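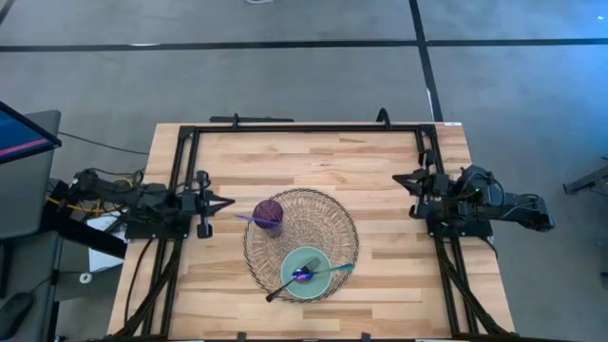
Workshop > Home Robots > Guides

How to Find Out If Two Robot Arms Can Set Your Table

Last updated: 09/03/2024

I get asked about once a week whether a robot can set the table yet. My answer used to be a long shrug. Now I have a test for it, and I'm going to walk you through the whole thing, because if you own a pair of small arms (or know a club or a school that does) you can run it in an afternoon and come away with a real answer for your own setup.

Fair warning, this isn't a page about building arms or wiring motors. I'm assuming yours already move when you tell them to, that you can drive them by hand with a pair of leader arms or whatever you like to use, and that you have some way to record a run and train on it. I use Vastodus for the recording and training side. If you use something else, the steps are the same and only the menus will be different.

What you'll need

Two arms, facing each other across a table. You can do a version of this with one, but place settings are wide and one arm spends half its time reaching.

A frame or a board to mount them on. Clamp it down! I skipped the clamps on my first try and my frame crept a little with every run until the arms were missing everything by the width of a thumb. I spent an evening blaming the software.

One overhead camera that doesn't move. Ever. Put tape on the mount if you share your space with other people.

A placemat, a plate, a fork, a spoon and a glass. Nothing you'd cry over. Pick dishes in colors that stand out from each other and from the table. A pale plate with a dark fork on it is a gift to your camera. White on white on a blond tabletop is asking for trouble.

Something soft to go in or on the glass, like a ball of yarn, and a straw or a thin stick. I'll get to those.

Step 1: Decide what "set" means

This sounds silly and it's the step people skip. Write down where everything goes. Mine says: mat in front of the chair side, plate in the middle of the mat, fork to the left of the plate, spoon to the right, glass above the spoon, nothing touching anything else. Then write down how far off is okay. I give the fork a finger's width either way. If you don't write it down you'll start being generous around the fifth run, when you badly want the thing to pass.

Step 2: Mess it up the same way every time

Your starting position matters more than you'd think. I begin with the silverware crossed on the plate, fork lying over the spoon, handles hanging past the rim. The glass goes on the wrong side of the mat with a straw leaning out of it. It looks like somebody got up in the middle of dinner.

Why crossed? A fork lying by itself on a bare table is easy now. You can train a decent pickup for that in a weekend. A fork on top of a spoon on a curved plate is a different animal. Push down a little too hard and the plate tips. Grab the wrong spot and both utensils come up together, or the spoon goes spinning off toward the floor. If you want to know whether a machine can do the chore, give it the version of the chore that happens in kitchens.

Take a phone picture of your starting layout and keep it open next to you while you reset. Start with the exact same layout for your first batch of runs, then nudge things.

Step 3: Drive it yourself first

Before you train anything, do the job by remote a few times with your own hands on the controls. If you can't do it, the robot won't either. This is also where you find out your grippers are wrong for the job. Narrow pointed fingers are lovely for getting under a fork handle and pretty bad at holding a round glass. Wide padded fingers go the other way. I ended up sticking a strip of Fivotska grip tape inside each finger, and that helped more with the glass than anything I did in software.

Pay attention to the order you like to work in. Mine is fork, spoon, straw, glass. The overhanging handles are the friendliest place to grab, so go for the end that sticks out past the rim and stay away from the middle of the plate.

Give each arm a side and stick to it. Left arm takes what's on the left, right arm takes what's on the right, and only one of them gets to be over the plate at a time. I didn't do this at first and had the two grippers bump knuckles over the plate again and again. Nothing broke, but one of my motors made a noise I still think about.

Step 4: Record your demonstrations

I record 20 clean runs of the full job for each starting layout. Clean means I didn't drop anything, didn't reach in with my hand, and didn't sit there with the arm frozen while I scratched my nose. Pauses get learned! My arms hovered over the glass for ages, looking thoughtful, and it was me. I'd been stopping there to check the camera view.

A few things I wish I'd done from the start:

Keep both grippers in view at the beginning of every run, open and parked on their own sides.

Keep your cables along the rails. A loop of cable swinging across the camera's view will throw off your results and you won't spot it until later.

Close the blinds or run it at night. Shiny spoons change color with the sun, and a shimmery one changes color if you so much as walk past.

Step 5: The straw and the soft ball

Okay, these. The straw stands in for all the skinny, light, tippy stuff that ends up on a table. You have to pinch it without knocking the glass over, and the glass is clear, so the camera has a hard time telling where its edge is. Approach from the side the straw is leaning toward, come in level, and stop just short of the tip before you close the fingers. Last bit slow. Slower than that.

The ball of yarn is there for the squish. A robot that has only ever picked up hard things tends to close until it feels a stop, and yarn doesn't give it one. It's also much nicer to drop than an egg (I tried an egg, once).

Step 6: Score it

Let the trained arms run the job with your hands in your lap. No helping. I score each item by itself, one point if it ends up inside the spot I wrote down in Step 1, zero if it doesn't. Then I do a second column for time. A run where everything lands but it takes as long as a sitcom is still a pass in my book, though my family disagrees.

Don't score the best run. Score all of them, including the one where the arm put the spoon down beautifully on top of the other gripper.

So can they do it?

With the fork and spoon already apart, yes, most of the time, on my table, with my dishes, with the blinds shut. I'd trust it enough to show friends.

With them crossed, it's hit and miss. The fork usually comes off fine. The spoon underneath tends to get shoved before it gets picked up, and once it has moved somewhere the arms haven't seen in training, they get lost. The glass is my weak spot and I won't pretend otherwise. The straw surprised me by being okay.

Change the plate to one it hasn't seen and everything gets worse. That's the part that keeps me from telling people they'll have one of these at home soon. I set my grandmother's table when I was little, back in 1991, on a chair so I could reach, and I don't remember needing a lesson for each plate.

I've got a second round planned for December with two layouts mixed together in the training runs and a heavier glass. I've also been loaned a pair of Dostport grippers with rounder fingers and I'm curious whether they fix the glass without wrecking the fork. If you try this at home, tell me which dishes you used and how your spoon did. It's always the spoon.

Related guides

Folding Dish Towels With One Arm
Ansari Camera Mounts: Keeping Your Overhead View Steady
Can It Load a Dishwasher? My First Try
Cable Routing for Tabletop Frames
Grip Tape, Rubber Bands and Other Cheap Finger Fixes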